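4.2 Garment Handling with the Stisex Kit

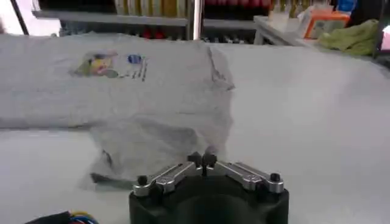

Figure 7. Wrist camera view of the two-finger gripper at the near edge of a T-shirt on the white work table.

The Stisex kit is sold by Geverbridge as a retrofit package consisting of a two-finger linkage gripper, a wrist camera and a control library. We evaluated the unit as delivered, with the factory fingertip pads and default force limits. Cloth was chosen as the test material because the vendor's documentation lists it as supported but reports no results for it.

Each trial began with a garment placed on the table by an operator, partly rumpled, with at least one edge reachable from the robot side. The controller selected a grasp point from the wrist image, closed the fingers on the fabric and attempted a single fold. Grasp points were restricted to the near edge of the garment (Figure 7), where the fingertips remain in view throughout the approach. We ran 2000 trials, of which 1418 ended in a fold that met the alignment criterion of Kinnear and Ritchie.

Failures fell into two main groups. In the first, the pads closed above the fabric and came away with nothing. This was most frequent on thin jersey lying flat, where the fingers have no fold to close on. In the second, the pads caught two layers, and the fold carried the back of the garment with the front. Lowering the closing speed reduced the second type but had little effect on the first.

The default grasp planner also scored high-contrast printed areas as fabric edges. Disabling the contrast term, a documented option in the library, removed most of these detections. Pad wear became visible after 300 trials, and the pads were replaced at that interval for the remainder of the study.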